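Sour Notes: Does Anyone Know How Much Lemon They Put In?

Student project report, food studies elective, Hodley campus
Submitted 3rd September

Background

Our project began with an argument over lemonade. One half of the group held that a recipe is a set of instructions. The other half held that it is a rumor. We had a summer term to settle it and a very small budget, most of which went on citrus.

The question we ended up with was narrower. When a home cook writes "juice of one lemon," how much juice do they expect, and does it matter? Cookbooks have been saying it for a long time without anyone going to jail, so we did not expect a scandal.

What we did

In July we went through the recipe card collection at the Tadine reading room, which holds 1,343 cards donated by local households. They are sorted by donor, then by color of ink, by someone who must have had a reason. We read all of them. We pulled every card that used lemon for its sourness and set aside the ones that wanted only peel. Cards asking for "some lemon" were given a pile of their own and a certain amount of resentment.

We then chose 7 cards to cook from, including a barley soup, a curd tart and a fish marinade credited only to "Tomić, from the boat." Each dish was made twice, once with the juice of a small lemon and once with the juice of a large one. Everything else was weighed. 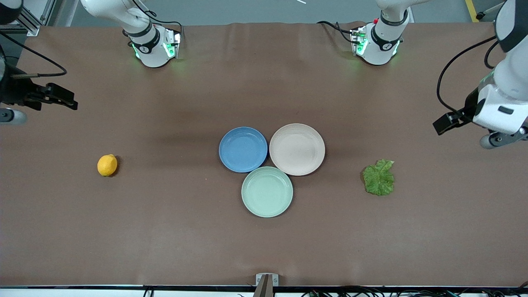

Clerico thought we were measuring the wrong thing from the start, and put it in writing on our draft: cooks taste as they go, so the amount on the card is where they begin and tells you very little about where they stop. We agreed with this more than we wanted to. By then we had bought the lemons.

Tasting

We held the tastings in the student kitchen over 2 evenings and collected 60 score sheets. Tasters got both versions of a dish without being told which was which, and marked the one they preferred. There was also a box for comments, which we now regret. One sheet says only "soup."

Results

The tart split people hardest. Those who liked it sharp liked it very sharp, and the rest wrote things about their teeth. With the marinade, hardly anyone could tell the versions apart, probably owing to the garlic, which the card measures by the handful.

The barley soup gave us our only real surprise. Most tasters preferred the large-lemon version, including several who had told us at the door that lemon does not belong in soup. We have kept their sheets.
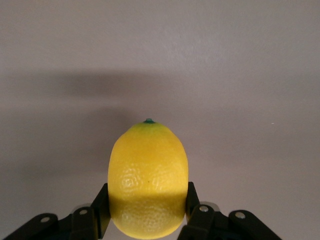 Fig. 2. A lemon, stem end up.

Lemons themselves were a problem throughout. Size turned out to be a poor guide to juice, and our largest fruit, chosen with some ceremony, was mostly pith. We should have weighed the juice for each batch and sorted the dishes by that. We did so only from the third dish on, so the first two are reported separately and should be read with patience.

Limits

Our tasters were students and were hungry, and both of these things push scores upward. The cards come from one town. We cooked on a stove with one reliable burner, so the second version of each dish was always made later than the first, and served fresher.

What we would do next

Taking Clerico's point, we would give cooks the card and a bowl of lemons, let them season to taste, and weigh what they used. We would also ask card owners what size of lemon they had in mind. The one donor we managed to ask said "a normal one" and wanted to know when she would get her card back.

The cards have all been returned to Tadine, in ink order.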